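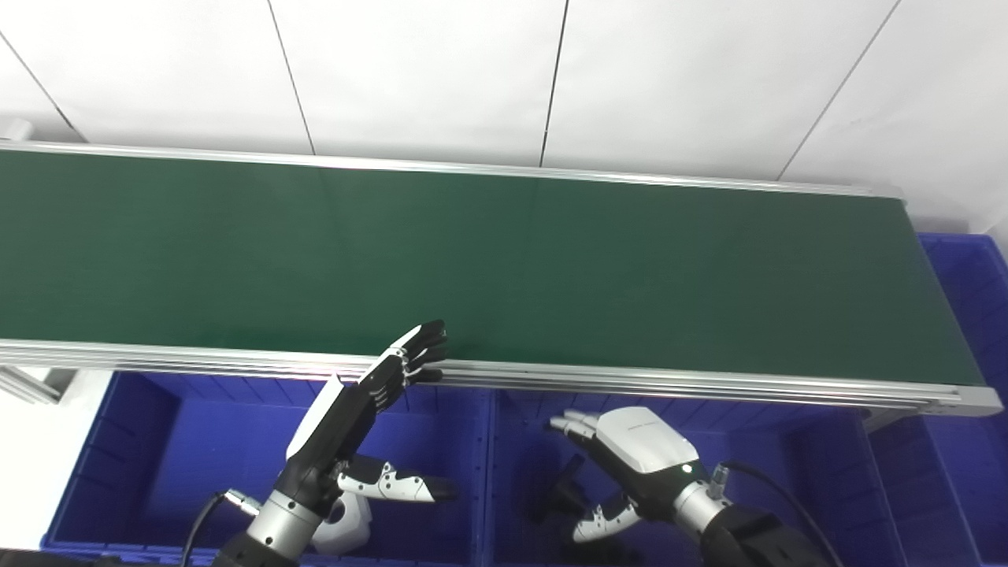

beltdrift
Posted April 23, 2020
Notes from the Peller open day at Plostbridge last August, which I promised to type up. The cell I spent longest at was the two-handed sorting one, run by Soma. Published belt length is 1490 mm, working height 780 mm. The green belt sits between grooved aluminium profiles, with blue bins below it, so the drop from belt to bin is short and the hands don't have far to travel. Cabling comes off each wrist at a small connector and loops back along the forearm. I would want that loop clipped down before running it for a full shift.

They quoted 726 picks an hour on mixed cartons. I asked whether that was one hand or both and got two different answers from two people.

ogee_n
726 will be both hands. Paiva publish a higher figure for a plain suction head on the same width of belt, at a lower price. I can't see what fingers buy you on cartons.

beltdrift
On cartons, very little. Their argument was bags and loose fittings, where suction leaks.

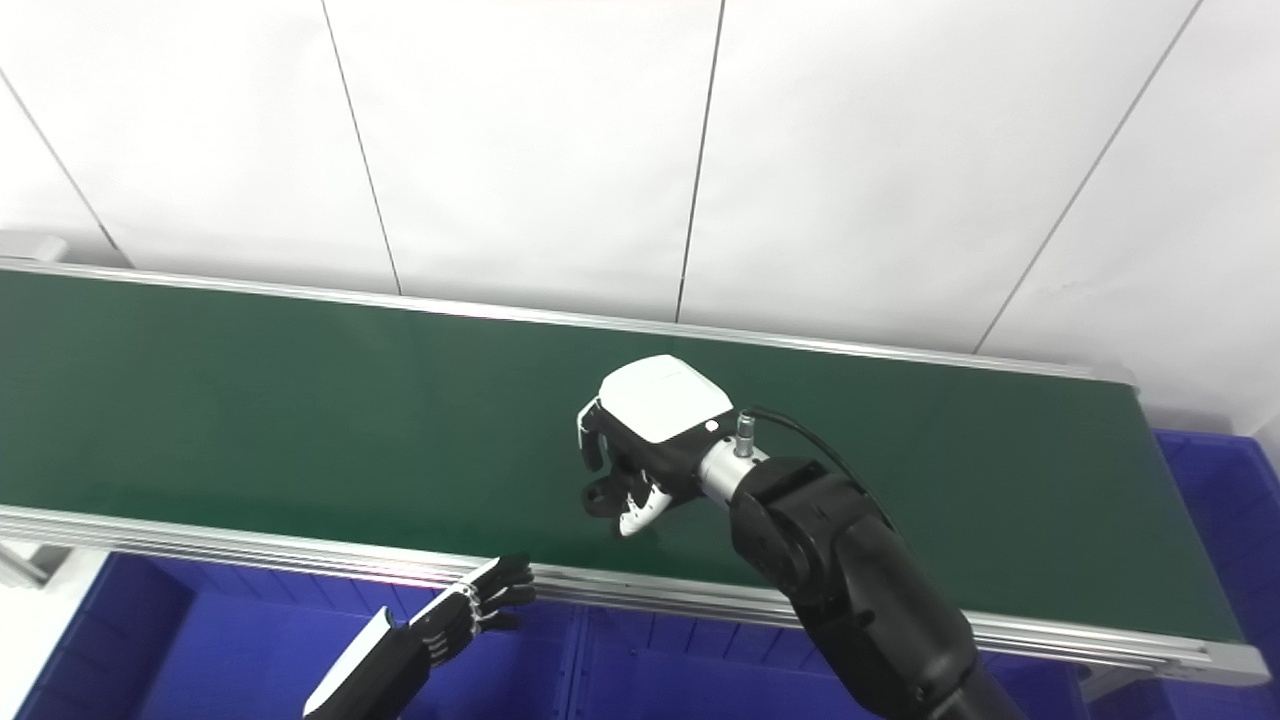

The approach is from above with the palm down, so the forearm takes up a lot of space over the belt. With two arms working you need a rule for who gives way. Soma's man said the planner keeps 80 mm between them at all times. I didn't see the setting on screen.

kestrel44
80 mm is tight if the belt is moving. Was it indexed or continuous?

beltdrift
Indexed for the runs I watched. They said continuous was supported.

ogee_n
"Supported" covers a lot. I went the same week and asked for a continuous run, and was told to book a separate visit.

kestrel44
Fair enough for an open day, I'd say. We wouldn't change modes in front of guests either. The wrist cable bothers me more. Ours failed at the connector, same sort of layout, and the spare took weeks.

ogee_n
Then we disagree. If the mode is in the brochure it should be on the floor.

beltdrift
I have the brochure somewhere and will post the payload table when I find it.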